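Section 4: Uploading Your Second-Round Audition

Congratulations on getting through round one of the Grivuswood open audition. You now have a contestant account, a four-digit number and a fresh set of things to get wrong. This section covers recording and uploading your second-round video on the Mundorard submission page. If you haven't activated your account yet, go back to Section 3 and look for the email you filed under junk.

4.1 Before you start

You will need:

Your contestant number (it's in the welcome email, top right)
Your backing track, downloaded from the Tracks tab
A phone or computer that can record video sideways
Headphones with a wire, if you own such an antique

Note: Wireless headphones add a delay. You won't notice it. Zohreh Rostami, who scores the vocals, will.

4.2 Recording your song

1. Open the Tracks tab and choose one song from the second-round list. Your first-round song is grayed out. Clicking it harder does not help.

2. Download the backing track in your key. If your key isn't offered, pick the nearest one and be brave.

3. Play the track through your headphones and sing to the open room. The judges should hear your voice alone. The system adds the music back in afterward.

4. Clap once, on the fourth click of the count-in. The system uses the clap to line you up with the track. One clap. Applause confuses it.

5. Sing the song from beginning to end in a single take. Cuts, fades and sparkle effects all send the video back to your inbox.

6. Stay quiet for a few seconds after the last note, then stop recording. Please save "oh my god that was terrible" until the light is off. We have quite a collection.

Caution: Do not use pitch correction, even a little, even just on the bridge. Natnael Berhe checks every file by ear and he has been doing this since cassettes.

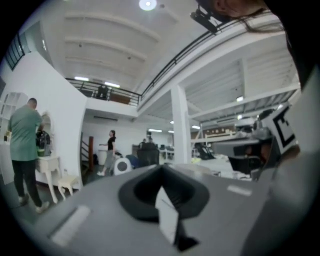

4.3 Recording your talk

The second round also asks for a short spoken introduction, uploaded as a separate file. Clips from it may be used on the weekly show, so wear something you can live with.

1. Say your stage name and your contestant number.

2. Tell us why you want to join the group. You have 40 seconds. Most people spend the first half of that saying "um," and the panel is used to it.

3. Stop talking.

Note: If you are singing in one language and talking in another, turn on Subtitles in your profile. Shewit Degefa writes the subtitles by hand and would love a copy of what you meant to say. Paste it into the Notes box, which holds 3,000 characters. You will not need them all.

4.4 Uploading

1. Sign in and choose Round Two, then Add Files.

2. Drop the song into the left box and the talk into the right box. If you swap them, the system will try to find a drumbeat in your life story.

3. Wait for both bars to turn green. On a slow connection this can take long enough to make dinner. Leave the page open.

4. Press Submit. Pressing Save only saves – the panel can't see saved files, and every round somebody learns this the hard way.

5. Check for a confirmation message with a receipt number. Keep it.

Caution: The page gets slow on the last evening. Round one brought in 2,726 videos, and 1,977 of them arrived on that final night. Upload early and you'll have the server nearly to yourself.

4.5 If your video doesn't show up

Your video appears on the public Round Two page after a person has watched it all the way through. Gaps in the contestant numbers usually mean that person is still watching.

If your status says "Received," do nothing.

If it says "Returned," open the message from Bethel Workneh, fix what she lists and upload again. You get one retry.

If it says nothing at all, see step 4 above.

Fan votes open once every video is up, and are covered in Section 5.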